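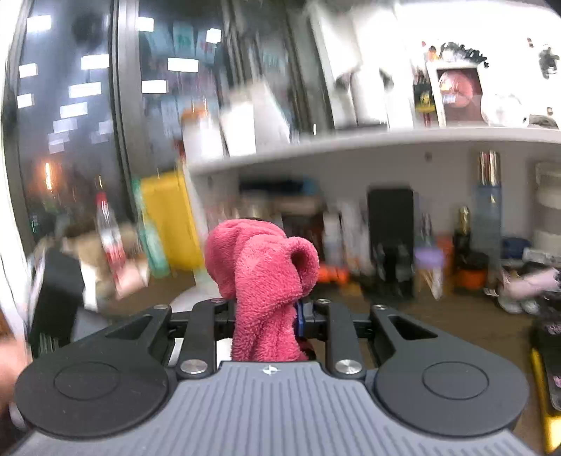
Figure 4. Pink cloth held upright at the crowded end of the table, with the window behind.

3.2 What the cloth does to a table

I came into this study thinking that drying cloths were the dull part of a desk. I was wrong, and the notes I kept for Kollár (the shared room where I did most of my watching) show it pretty well. Out of 386 short entries, 111 mention a cloth of some kind, and 73 of those are about the fuzzy sort with a deep pile. People like them! They also never fold them – a plush cloth goes down in a heap and stays in a heap, and I gave up early on sorting entries into "folded" and "unfolded."

I ended up with 2 groups instead, which I call resting cloths and working cloths. A resting cloth sits among the bottles and other odds and ends and takes up room. A working cloth is paired with something, most often a bowl or a cup, and everything else gets pushed to the sides while that goes on.

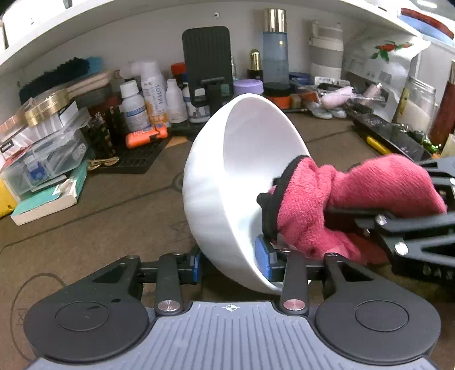 Source: author's own material, Kollár room, June 2023.

With bowls, I coded the angle as well as the cloth. A white bowl tipped on its side, its opening toward the cloth and one end of the cloth reaching inside, went down as "side entry." Upright bowls got their own code (see Section 3.4). I kept books in the coding too, as with the teal one at the left, and I noted how far they were from the bowl – a thick book on a desk tells me the desk has more than one job.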